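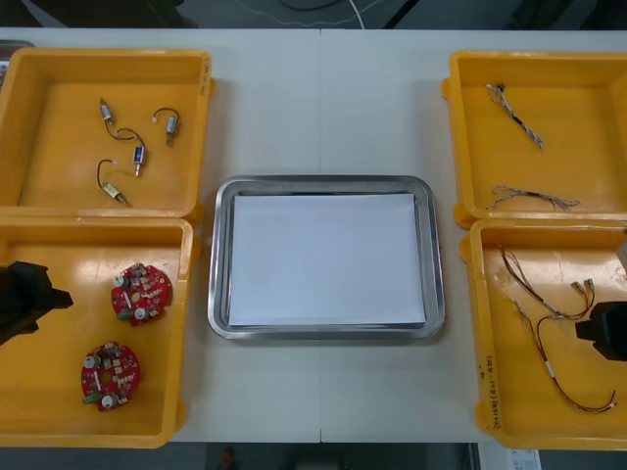 **Neues aus der Werkstatt Dodau, Oktober 2019**

Liebe Freundinnen und Freunde des Reparierens,

jetzt ist es wieder so weit, die Abende werden lang, die Gartenmöbel sind (hoffentlich!) im Schuppen, und bei uns im Dodauer Gemeindehaus geht die Tür zur offenen Werkstatt auf. Wir haben den Sommer über viel Post von euch bekommen, und beinahe in jedem zweiten Brief ging es um dasselbe Thema: alte Radios. Geerbt, auf dem Flohmarkt mitgenommen, vom Dachboden der Schwiegereltern gerettet. Deshalb soll es in diesem Rundbrief ausführlich um sie gehen, und wer mit Radios nichts anfangen kann, der blättere bitte gleich weiter zum Kuchenplan.

Zuerst die wichtigste Bitte, auch wenn sie manche schon nicht mehr hören mögen: Steckt ein Röhrenradio, das jahrelang gestanden hat, nicht einfach in die Steckdose, um mal zu schauen, ob es noch spielt. Ich verstehe die Versuchung nur zu gut, mir ist es beim Küchenradio meiner Großmutter genauso gegangen, und den Geruch hatte ich noch eine Woche in den Gardinen. Die alten Kondensatoren vertragen die volle Spannung nach so langer Pause oft nicht mehr. Bringt das Gerät lieber ungeprüft mit. Bei uns wird es erst aufgemacht, ausgepustet und durchgesehen, und dann geht es am Regeltransformator ganz langsam hoch. Auch nach dem Ausschalten kann im Inneren noch Spannung stehen, also bitte zu Hause nicht mit dem Schraubenzieher hineinlangen!

Was ihr dagegen sehr gut selbst machen könnt, ist das Gehäuse. Ein weicher Pinsel für den Staub in den Ritzen, ein nur leicht feuchtes Tuch für den Lack, und dann Geduld. Die Skalenscheibe bitte nur von vorn abwischen, die Sendernamen sind meistens von hinten aufgedruckt und gehen beim ersten Tropfen Glasreiniger mit ab. Es wäre so schade um Hilversum und Beromünster. Der Bespannstoff vor dem Lautsprecher ist ein Kapitel für sich, da sind wir uns auch in der Werkstatt nicht einig. Die einen bürsten, die anderen saugen mit einem Strumpf über der Düse, und ich lasse ihn am liebsten, wie er ist, mit dem bisschen Patina.

Legt beim Zerlegen alles, was ihr abnehmt, in der Reihenfolge des Ausbaus hin, Knöpfe, Filzscheiben, Rückwandschrauben, und macht zwischendurch Fotos. Ein Eierkarton tut es auch.

Unser kleiner Lehrgang »Ferka« (der Name stammt noch vom Vorgänger, bitte fragt nicht) startet in diesem Winter wieder für Einsteiger. Wir fangen bei Kabel und Stecker an und hören beim Löten auf, und wer noch nie einen Lötkolben in der Hand hatte, ist besonders willkommen. Der Kurs geht bis Februar, der Beitrag für Material ist beim ersten Treffen in bar fällig. Anmelden könnt ihr euch per Telefon unter der Durchwahl 513 oder mit einem Zettel im Briefkasten.

Und dann noch etwas Erfreuliches: Beim Sommerfest sind für neues Werkzeug 2803 Euro zusammengekommen, ich musste mich erst einmal hinsetzen. Davon gehen 1000 Euro in ein ordentliches Messgerät, über den Rest reden wir beim nächsten Werkstattabend in aller Ruhe bei Tee und Zwetschgenkuchen.

Apropos Kuchen, der Plan hängt im Flur neben der Garderobe und hat noch reichlich Lücken. Bitte tragt euch ein, gern auch mit etwas Herzhaftem.

Bis bald und herzliche Grüße
Eure Werkstattrunde Dodau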